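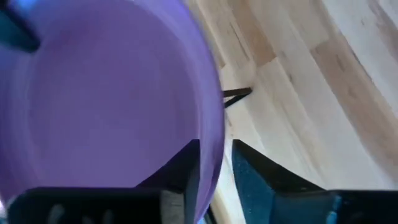

Hand-washing woollens is one of those jobs I put off for years, mostly out of fear, and then my mother-in-law's grey cardigan needed doing and I had no choice. It went fine! I've done all our jumpers by hand ever since, and I'd like to talk you through it slowly, the way I wish someone had done for me. You need something deep enough that the wool can move about without being squashed, and a big purple plastic one with smooth, sloping sides suits me very well. The pale colour at the bottom is handy too, as you can see straight away if any dye is coming out.

## Before you start

Turn the jumper inside out and do up any buttons. If it's a favourite, lay it on a sheet of paper and trace around it in pencil (I know, it feels silly, but you'll be glad of the outline later). Check the pockets. I once washed a bus ticket into a lovely navy vest and was picking out the bits until August.

## Washing

1. Fill your tub a bit more than halfway with lukewarm water. I go for 30 degrees, and cooler is fine.
2. Add a small capful of wool wash and swish it through with your hand before the jumper goes in.
3. Lower the jumper in and press it down gently until it's soaked right through. No rubbing, no wringing, no twisting.
4. Leave it for ten minutes. Have a cup of tea.
5. Give it a few more soft squeezes, especially at the cuffs and under the arms, then tip the water away while holding the jumper against the side.

## Rinsing

Fill the tub again with water of the same temperature as before - a sudden change from warm to cold is what makes wool felt up and shrink. Press, tip out, and repeat until the water stays clear. Two rinses usually does it for me, three for the thick fisherman's one.

## Drying

Lift the jumper out with both hands underneath it, so the weight of the water doesn't drag the sleeves down to your knees. Lay it on an old towel, roll the whole lot up like a sausage roll and lean on it. Then unroll it, move the jumper to a dry towel and coax it back to the pencil outline if you made one.

Keep it flat, out of the sun and away from the heater, and turn it over once the top feels dry. A thin one takes a day in our laundry, and a heavy one can take nearly three in winter, so don't leave it until the night before you want to wear it.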